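News > Members > Winter newsletter

Swap shelf moves to the Lekeseck Road entrance
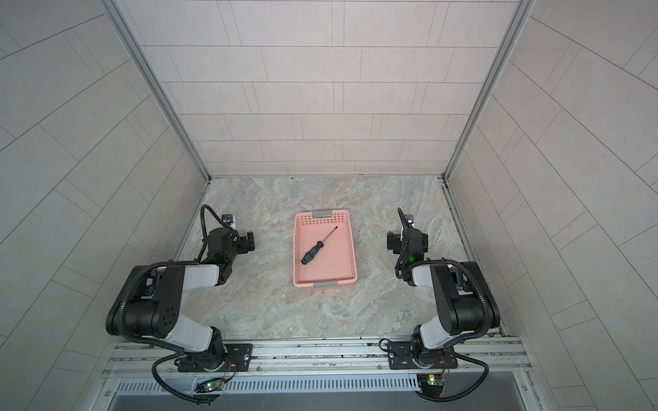 A pink basket with perforated sides.

The swap shelf has moved. It used to stand in the back hallway of the Dastville Community House, next to the coat hooks, and you had to ask for the hallway door to be unlocked. Starting this month it is just inside the Lekeseck Road entrance, on the left, and you can use it any time the building is open.

Rosalie Prantl has run the shelf since it was one bookcase of paperbacks. It now takes kitchen things, small tools, games, puzzles, yarn, picture frames and children's books. In December 492 items were taken home, the most for any month so far. Rosalie thinks the cold snap helped, as a lot of people were stuck inside and cleaning out closets.

A few rules have changed with the move.

You can leave up to 2 bags per visit. If you are clearing out a whole house, please write to Rosalie first and she will set a time with you. We had several large drop-offs left outside the door before the holidays, and rain got into most of the boxes.

Please sort small items before you bring them. Loose screws, buttons, beads and pens should be in a jar or a bag that closes. Put a strip of tape on the outside and write what is in it.

Plastic baskets and bins are welcome if they are clean and not cracked. They go quickly. Anselmo Cuadros took several for seed packets and says shallow ones work best, as you can read the packets without digging. Lids should be taped to the container they belong to.

We still can't take mattresses, car seats, bike helmets, medicine, paint or anything with a gas tank. Electric items need a note saying whether they work. "Worked last year" is fine if that is what you know.

Clothes are now handled separately. Josefina Arancibia has the clothes rack in the upstairs room, and she asks for coats and boots in larger sizes. She has plenty of baby clothes and won't need more until spring.

The new spot has room for about 40 boxes under the stairs, which we did not have before. Seasonal things will be stored there and put out when they are wanted. Garden pots and watering cans come out first, then camping gear.

The shelving, paint and door work came to $3,000, all of it from the fall plant sale and the book sale. Fraser Munro built the lower shelves and left the bottom one open so that a stroller or a wheelchair can pull up close to it.

Two things are still needed: a step stool with a rail, and someone to tidy the shelf in the early evening. It takes half an hour. Leave your name at the front desk if you can do either one.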